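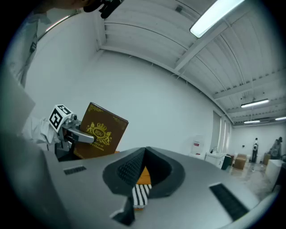
Orden de salón: sofá, cojines y libro
Ficha del conjunto, versión 4

Contenido

Episodios breves de recogida en una zona de estar: un sofá naranja, cojines del mismo color, una manta en blanco y negro y un libro marrón con adornos dorados. En total hay 110 episodios. La mayoría consiste en apartar el libro, recolocar los cojines y dejar la manta presentable.

Qué entendemos por «ordenado»

La guía Galtstead pide que el salón quede «acogedor». No sabemos medir eso y dudamos de que alguien sepa. Orysia Stasiv propuso un criterio más seco: cojines contra el respaldo, manta sin arrugas grandes, nada suelto en el asiento. Es el que aplicamos, con reservas. Una manta de zigzag disimula bastante bien las arrugas, y dos anotadores discreparon en más de 20 episodios.

El libro cuenta como objeto suelto siempre que esté sobre el asiento, aunque haya quien sostenga que un libro en un sofá ya está en su sitio. 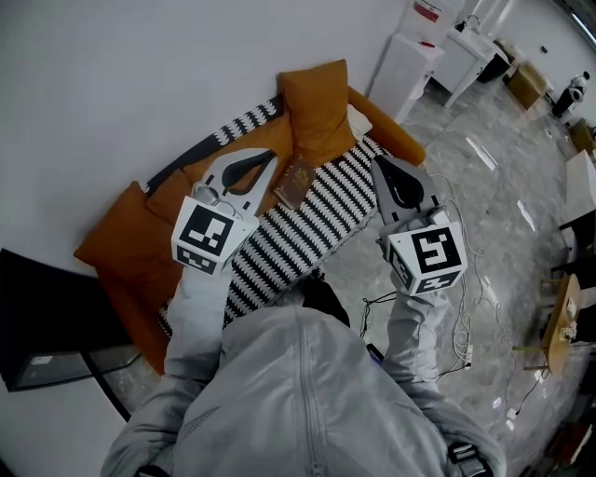 Etiquetas

estado_cojines: en respaldo, en asiento, en suelo
estado_manta: extendida, doblada, amontonada
lugar_libro: asiento, fuera, en mano

La etiqueta «extendida» es la menos fiable. Conviene revisarla antes de usarla para nada serio.

Limitaciones

Un solo sofá. Quien quiera generalizar a otros salones debería desconfiar. Los 45 episodios de la carpeta Flanov se anotaron un jueves con el criterio antiguo y siguen pendientes de repaso.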